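Table cleaning and bottle sorting assistants wanted, Resby

Granex is looking for part-time assistants to join the day team at our refill and returns workroom in Resby. The work is practical and mostly done standing at a table. No experience is needed and full training is given.

Posted: 2020-10-01
Reference: 563
Hours: 27 per week, mornings and early afternoons
Contract: fixed term to the end of January, with the chance of an extension
Places: 5

About the workroom

Households and small shops send their empty plastic bottles and tubs back to us through collection points at Oder Lane and at the Ferrand building. We sort them by shape and type of cap, check them for damage, and pass on the ones that can be used again. Anything cracked or badly stained goes to recycling. We handle more than 100 crates in a normal week, and a crate may hold anything from washing-up liquid bottles to shampoo bottles and squeeze bottles.

The sorting is done by hand. People who have come to us from shop work, kitchens, school cleaning and warehouse picking have all settled into it without much trouble. You need to be steady, able to tell similar items apart, and happy to do the same job carefully for a few hours at a time.

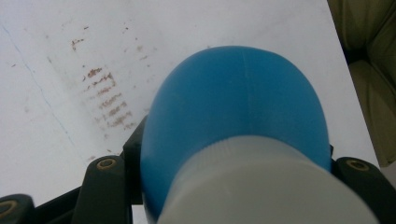 Blue plastic with a white section, one of the items on the table in Resby.

What you will do

Each shift starts with setting up your table. You collect a crate, take the items out one at a time and look them over. You check for splits along the seams, dents that will not push out, and caps or collars that do not sit straight. Sound items go in one tray and doubtful ones in another. The shift lead looks through the doubtful tray twice a day and will show you why a piece was kept or turned down.

Caps are matched by size. There is a printed chart at every table, and after a week or so most people stop needing it. If an item still has something inside, put it to one side with the cap on. Do not open it, smell it or try to rinse it out. Those items are dealt with separately at the end of the shift by trained staff.

You will also fill in a short tally sheet for each crate. It is a paper form with boxes to tick, and one line at the bottom for anything out of the ordinary.

Table cleaning is a regular part of the job and takes up more of the day than applicants sometimes expect. The tops are white so that dirt shows up, and they pick up crumbs of dried label glue, dust and pen marks very quickly. A table should be brushed down and wiped between crates and given a proper wash at the end of the shift. We supply cloths, brushes and a mild cleaner.

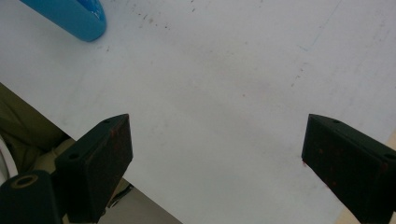

Old marks that will not come off with the mild cleaner should be reported and left alone. Please do not use scouring pads or blades, as scratches hold dirt and the surface then has to be replaced. Pens are kept at the tally desk and should go back there after use.

What we ask for

You should be 18 or over and able to stand for most of a shift, with breaks. Stools are available at two of the tables for anyone who needs one, so please tell us when you apply. You will need to lift full crates from a trolley to table height, though they are light for their size. Good eyesight (with glasses if you wear them) and reasonable colour vision are useful, as the trays are marked by colour. We can add written labels on request.

You should be able to read simple instructions in English. Spoken English does not need to be fluent.

Tell us about any allergy to soaps, detergents or perfumes. It will not rule you out, but we may place you at the tubs table, where there is less residue.

Pay and conditions

Pay is hourly and is paid every two weeks. The rate is given in the information sheet, which we send to everyone who asks. Training days are paid at the same rate. Aprons and gloves are provided and washed by us. You will need your own closed, flat shoes. There is a small kitchen with a kettle, a fridge and a microwave, and lockers for bags and coats.

Tables are spaced apart and each assistant keeps the same one for the whole shift. Hands must be washed on arrival and after each break.

How to apply

Write to the Granex workroom in Resby, or leave a letter at the front desk of the Ferrand building. Quote reference 563. We do not need a full CV. Half a page is enough, saying what work you have done before, paid or unpaid, and which mornings you can manage. Applicants will be invited in for an hour to try the sorting and see the room. Travel costs for this visit are refunded against a ticket.

Applications are read as they come in, and the advertisement will be taken down once all the places are filled.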